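Jivville Manipulation Group
Minutes of the monthly methods meeting
Saturday, December 3, 2022, upstairs room

Chair: Gerardo Sison
Present: the chair, the packing subgroup, the data subgroup, two visitors from Jatis who had been promised lunch
Apologies: the Sellix liaison, by text message, with a thumbs-up that the chair has chosen to read as regret

1. Minutes of the last meeting

Accepted with one correction. The phrase "the policy generalizes beautifully" was struck from item 4, as no member would admit to saying it.

2. Date of meeting

It was noted that this is a Saturday. It was noted again by a different member. The chair explained that the cluster was down all week and the week had therefore been extended. Discussion was closed.

3. Packing subgroup: picking from leaning rows

The subgroup reported on the overlap study, in which a two-arm policy learns to take plastic-wrapped packages out of a row where each one rests on its neighbor and put them in a bin. The data now stands at 2,957 teleoperated demonstrations, of which 2,000 were used for training. A further 142 were held out for testing. The rest are waiting for labels, and the member responsible for labels looked at the table while this was being said.

The method is the one agreed in June. The policy first scores each package by how much of it is covered by another, then proposes a grasp only on the least covered, and the second arm is free to steady the neighbor or stay out of the way. The older version went for whichever package was nearest the bin. On a tidy row the two do equally well. On a leaning row the older one likes to pull from underneath, with results the data subgroup calls "informative."

Wrapping remains the trouble. Clear film throws back the ceiling lights, and the depth estimate along a shiny crease is poor enough that the scorer will sometimes decide one package is two. A package lying flat and alone is an easy pick on paper, but the film around its edges confuses the segmentation in its own special way. 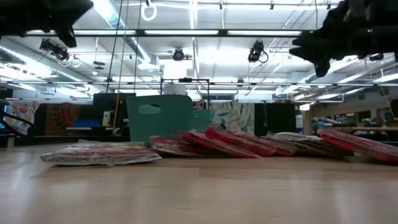
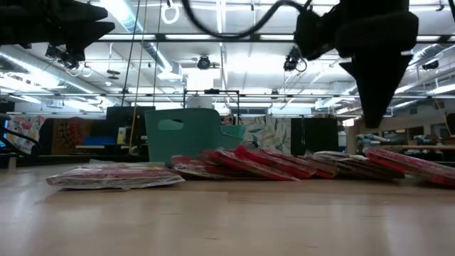

The chair asked whether the lights could be dimmed. The packing subgroup said yes, and that the policy would then work very well in dim rooms. The chair withdrew the question.

One of the visitors from Jatis asked why the packages were not simply stood upright with gaps between them. There was a silence. The subgroup replied that this would indeed solve the problem, and that the paper would be shorter.

Result as reported: the coverage score helps, most of all when the row is long and the lean is steep. It does nothing for a package whose top edge is lost in glare. The subgroup would like to write this up as two findings. The chair would like to see the failures sorted by cause first, in a table, with headings.

Action: packing subgroup to sort the failed held-out trials into bad score, bad grasp and bad luck, and to keep the third column small.

4. Comparison with the Sánchez baseline

Deferred from the last meeting, and from the one before. The baseline now runs. It runs slowly and prints a warning in capital letters, which the data subgroup has turned off. It was agreed that the warning should be turned back on and read.

A member raised the question of fairness: the baseline was tuned on boxes, and we are giving it crinkly film. After some back and forth it was agreed to retrain it on the same 2,000 demonstrations before anyone says anything about it in public. The member who had already put it on a slide agreed to take it off the slide.

Action: data subgroup.

5. Labeling guide

The guide says to mark a grasp as good "if it looks good." Three labelers have interpreted this in three ways, one of them generously. A new wording was proposed: the package leaves the row held by the gripper, and the neighbors are still on the table at the end. Agreed, after the word "table" was debated for longer than the secretary cares to record.

Old labels will be redone under the new wording. The label member asked whether this meant all of them. It did.

6. Any other business

The Sellix shared drive is full again. Members are asked to delete their own checkpoints before deleting other people's.

The request for a second kettle was carried over.

The visitors asked about lunch.

7. Next meeting

To be set by the chair, on a weekday if the cluster permits.

Meeting closed when the pizza came.

Recent items
Minutes: methods meeting, June
Labeling guide, draft 2 (superseded)
Notes on film glare and depth
Sánchez baseline: how to install, how to uninstall
Booking the upstairs room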